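Household Management, Level 1
Session 3: Keeping a home medicine chest
Notes by Shabani Mfinanga, Rurka Adult Learning

Last session covered cleaning products and where to keep them. Medicines follow much the same rules, with a few of their own.

Choosing a box

A plastic chest with a lid and a latch is enough for most homes. Look for a lid that meets the base evenly all the way along. The box should be big enough for packets to stand upright with the names showing. A label on the outside saves people opening the wrong box, especially if you keep sewing things or batteries in something similar.

A latch is not a lock. Small children can learn to open one by watching, so the chest goes on a high shelf or in a cupboard that locks.
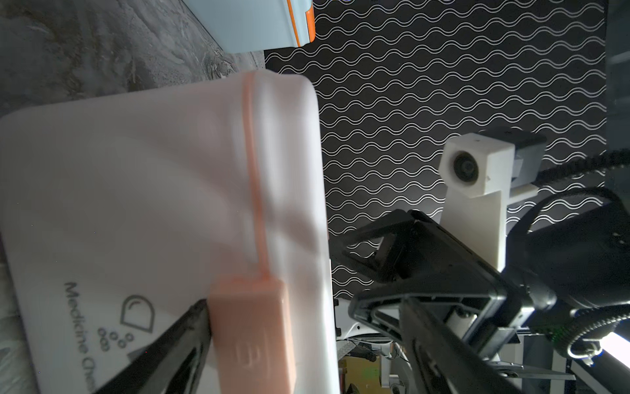

Where to keep it

Bathrooms and the shelf over the cooker are poor places, as both get warm and damp. A bedroom or hall cupboard is better. Check the packet for the storage temperature, and keep anything marked for the fridge in the fridge, away from the food.

Sorting the contents

Put a towel on a table and take everything out. Read the date on each item. Out-of-date medicines go back to a pharmacy, not in the bin or down the sink. Keep tablets in their own packets with the leaflet. Prescribed medicines stay with the person they were prescribed for, and it helps to give each person a separate bag inside the chest.

Plasters, dressings and tweezers can go on top. Wipe the inside of the box and let it dry before repacking.

For next time

Sort your own chest at home and write a list of what is in it, with dates. Percy Ticona's checklist is on page 15 of the course booklet. Bring the list in February. Leave the medicines at home.

Questions to Katherine Cuervo at the Grolcombe office, room 74.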